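Home Explore Notifications Messages Profile

Kieran Gilmartin
2020-03-19

People keep asking me if a robot can do the laundry yet. I've spent most of March around one at a small shop called Kakside, so I'll say what I know. Short thread.
12 replies 30 reposts 61 likes

2/ The short version: it can do pieces of the job. Pick up a cloth, move it, set it down. Ask for the whole chore, start to finish, with no person in the room, and I'd say no.

3/ Cloth is the hard part. A mug has one shape. A towel has a new one every time you let go of it. The corner you want may be underneath, or folded over, or bunched up where the camera reads it as a shadow.

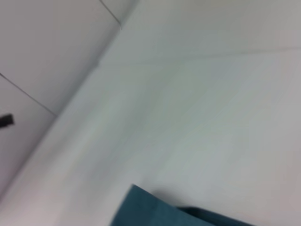
4/ Musyoka Chege writes the grasping code and he cares about edges more than anything. Find an edge, follow it to a corner, pinch there. If the arm pinches the middle instead, you get a lump and you start over.

5/ On our last count it got a clean corner on 30 tries out of 50. A bored teenager would beat that easily. Two months ago it was a lot worse, so I'm not knocking it.

6/ Speed is the other thing. One hand towel, folded in half twice, takes almost 2 minutes. I timed myself at home and stopped bothering after the first one.

7/ Then there's the room. Pale walls and pale surfaces are easy on people and hard on cameras. With very little to tell one flat panel from the next, the software has to work from thin seams and small changes in shade.

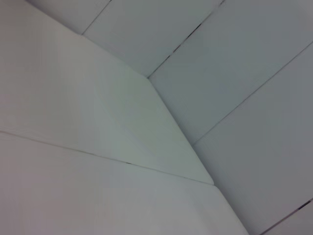
Where the panels meet. Plain gray-white, a few seams, not much else to go on.

8/ Attila Csizmadia wants to stick printed markers on everything. It would help. But I don't know anyone who'd put markers all over their laundry room, so I'd like to see how far we get without them.

9/ Shop-floor chores look closer to me. Same part, same bin, same light all day. Wellington Bezerra used to run packing at Sheehan and his view is that wiping down and restocking will come before folding does. I agree with him.

10/ What would change my mind on homes: a machine that notices it dropped something and goes back for it. Ours mostly doesn't — it carries on with an empty grip and finishes the motion.

11/ Would I buy one today? No. Would I let one move dish towels from one spot to another while I did something else? Sure, if it was cheap and I could hear it from the next room.

12/ Next up is socks. Dalibor Hudec has a bag of them ready. I'll post the numbers either way.

Filed under: Robots & Automation / Home

2 comments · Share · Save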